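Clinbridge Finger Comparison: Board Handling Subset

Maintainer: Atieno Muriithi
Status: second release, December

Summary

This subset holds teleoperated two-arm episodes recorded to compare two sets of parallel gripper fingers on populated circuit boards. The finger sets are referred to as Jedia (short pad, stiff) and Aerts (long pad, slightly compliant). Arms, controller and camera placement were held constant across both sets. Only the fingers and the grip force limit were changed.

There are 560 episodes in the release. Of these, 400 are marked as training and the rest as held out. The split was made by board, so no individual board appears on both sides.

Task

Each episode starts with both grippers open on opposite sides of the table and the work between them. The operator closes one gripper on the carrier, steadies with the other, lifts, turns the work a quarter turn and sets it down. An episode ends when both grippers are open again or when the time limit runs out. Time limit is 600 control steps.

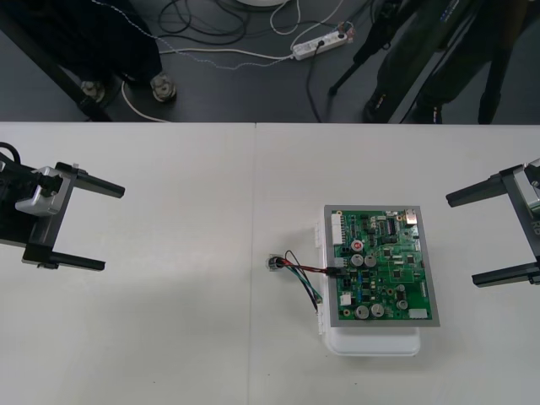

Finger clearance was the main difference between the two sets. Jedia fingers fit into tighter spaces but need a more exact approach angle. Aerts fingers tolerate a poor approach and tend to touch tall parts on the way in. On boards of this type the electrolytic capacitors are the parts to watch, in particular any that sit near the bottom edge, where a finger coming in low has little room. Operators were told to grip the gray frame or the tray under it and to leave the green board alone. The wire bundle plugged into the left side stays attached during the episode and drags when the work is turned. Any episode where a finger closed on a wire is flagged wire_contact and kept.

Files

episodes/ one folder per episode, numbered in recording order
meta/split.csv episode number, board number, train or heldout
meta/fingers.csv episode number, finger set, force limit
meta/flags.csv episode number, flag, first step at which it applies

Each episode folder contains joint positions for both arms, gripper opening for both arms, commanded targets and video from the fixed workspace camera. Gripper opening is normalized: 0 is closed, 1 is fully open. The two finger sets have different travel, so equal values do not mean equal distance. Convert with the table in meta/travel.csv before comparing them.

Flags

wire_contact: finger closed on a wire
part_contact: finger touched a component on the board
slip: work moved in the grip after lift
timeout: step limit reached

An episode can carry more than one flag. Flags were entered by hand from video, and light part contact is probably undercounted.

Known issues

The background is not controlled. People, cables and a tripod may be visible past the table. Crop to the tabletop if this matters for your model.

Force limits are controller settings, not measurements. Neither gripper has a force sensor.

In 4 episodes the right gripper log lags the video. They are listed in meta/lag.csv and were left out of the Derkbridge baseline.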